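Search the forum Enter keywords

Forum index > Around the House > Storage and Sorting > Odd gloves and mittens, how do you keep pairs together?

3 min read

penwith_moor
We have the same trouble every October. The gloves come out of the loft in a carrier bag and half of them have lost their partner. Five of us in the house, plus what the grandchildren leave behind. I bought a set of the Bralteck sock clips thinking they would do for gloves as well, but they slip off anything knitted. Does anyone have a system that lasts past the first cold week?

tallowgate
Fold one cuff over the other, same as socks. Takes no time and costs nothing. I wouldn't buy clips for it.

penwith_moor
I've tried that. It's fine for thin ones but it pulls the cuffs out of shape on mittens. Two pairs went baggy at the wrist last winter and now they fall off.

marrowfat_11
Agree with penwith about the cuffs. What works for us is a plastic tub and a clear table. Everything gets tipped out, you pair what you can, and only the pairs go back in the tub. Singles go in a drawer until spring and then they go in the rag bag.

The main thing is to do it by colour first and worry about size after. Pale ones are the worst. We have light blue gloves and mint green mittens and under the hall light you can't tell one from the other until you've got a thumb in your hand.
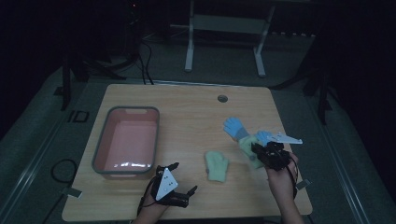 After that it's only a matter of laying each pair palm to palm with the thumbs on the same side. I don't fold them at all. A flat pair takes up hardly any room and you can see straight away if you've picked up a glove and a mitten together.

dunnock
Disagree about the rag bag. Keep the singles. I had one grey glove for two winters and the other was in the lining of a coat I was about to give away. If you knit, odd mittens unravel nicely too and the wool is good for darning.

marrowfat_11
Fair enough if you knit. I don't, and the drawer was full.

tallowgate
Still think a tub is the wrong thing. The small ones go to the bottom and whoever is late for school empties the lot on the floor. We had one from Penner with a lid and the lid was missing by Christmas. Hooks by the door are better. One hook, one pair, a peg to hold them.

penwith_moor
How many hooks have you got though? Our hall is narrow and the coats already stick out.

tallowgate
11. It's a long hall.

hob_and_kettle
We use a hanging shoe organiser from Lason on the back of the cupboard door. One pocket per pair, top rows for the adults, bottom rows for the children. It's been up three years. The only thing I'd say is don't put wet mittens in it, they go musty. Ours dry on the airer overnight first.

dunnock
Same with the tub, if it's a solid one. Damp wool at the bottom of plastic smells horrible by morning. A wire basket lets the air through.

marrowfat_11
True, and I should have said so. Ours only go in once they're properly dry. I wipe the tub out now and then as well because of the fluff.

penwith_moor
Thanks all. The cupboard door might work, I hadn't thought of that. Hob_and_kettle, do the pockets take ski gloves or only thin ones?

hob_and_kettle
Thin gloves and children's mittens fit fine. Ski gloves go in one at a time, so that's two pockets a pair. We keep ours on the shelf instead.

tallowgate
Or a hook.

penwith_moor
I'll measure the door tonight. If it's wide enough I'll get the organiser and keep a tub in the loft for the summer.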